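Frequently asked questions: the Lerkthorpe two-arm build

What is it?
A two-armed robot we are building at the shared workshop in Lerkthorpe. The project is called Botanov. It picks up household things and puts them where they belong, slowly.

Can I build one at home?
Yes, if you have a solid floor and can solder. You will need 3 square metres clear for the base and the reach of both arms. Allow 6 months of evenings.

How much does it cost?
Our parts came to £420 for each arm, without the hand. The hand was another £400. We printed what we could and bought the joints second-hand.

Why practise at a bed?
A mattress gives when you press on it, so the hand has to cope with a surface that moves. We also wanted furniture at a height most homes have. 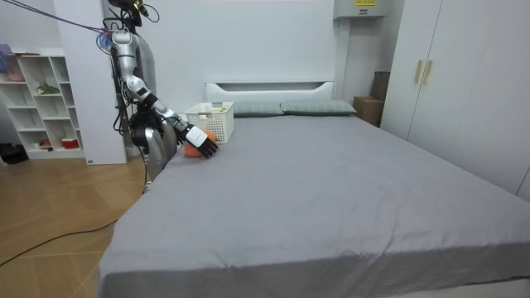

Start with one arm and leave the other hanging at the side until the first behaves. Set the speed low and keep somebody by the stop button.

Which software do you use?
Jedeo for moving the arms and Tu for logging. Both run on an old desktop PC. The settings files are on the downloads page.

The wrist shakes when it stops. What is wrong?
Check the grub screws first, then lower the gain one step at a time. Ours shook until March, and it was a loose screw.

Can I visit?
Yes, open evenings start at 7 pm. Wear closed shoes and mind the cables on the floor.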